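Notebook, Sutby office, back desk
2025-04-05

Clearing the desk before the replacement monitor arm goes on. Started with paper, as it takes the longest to sort. Supplier slips from January go in the Güler folder. Anything without a job number goes face down in the tray for Dilek to check.

The desk has to be bare along the wall side for the clamp. The clamp plate wants a flat edge and a top no thicker than the spec sheet allows. I have not measured the top yet. The old holes underneath were filled with wood paste and should not carry load.

Order of work as planned: small items off first (mouse, calculator, AC remote, pens), then cables, then the big carton, then wipe down. The carton is the slow part. It can't be slid over the wood without marking it, and the papers stacked on top have to come off before it is lifted. Two people for the lift.
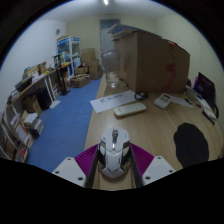
Perihan Tokgöz would keep the calculator and the remote on the desk permanently and move only the paper, on the grounds that both get used every day and both went missing for a week the last time the desk was cleared. Agreed for the calculator. The remote gets a wall holder — Zotix lists one with 2 screws, no drilling template. Ozan has the catalog.

Handwritten notes: not to be thrown out, even the single sheets. Scan at 300 dpi, name by date, then file. The one from Tumville about the delivery door still needs an answer.

Cables: coil, tie, label at both ends. Unlabeled ones go in the gray bin for 20 days and then to recycling. Power leads are kept apart from data leads.

Wipe down with a damp cloth only. The solvent spray took the finish off the side table and left a dull ring that is still there. Dry before anything goes back.

Open points:
Top thickness, measure at the edge and again near the middle.
Where the carton goes. The shelf by the door is rated lower than I would like. Floor under the window is possible if Emmanuel moves the paper stock.
New mouse mat, low priority.

Kaan has the key to the store room until Monday.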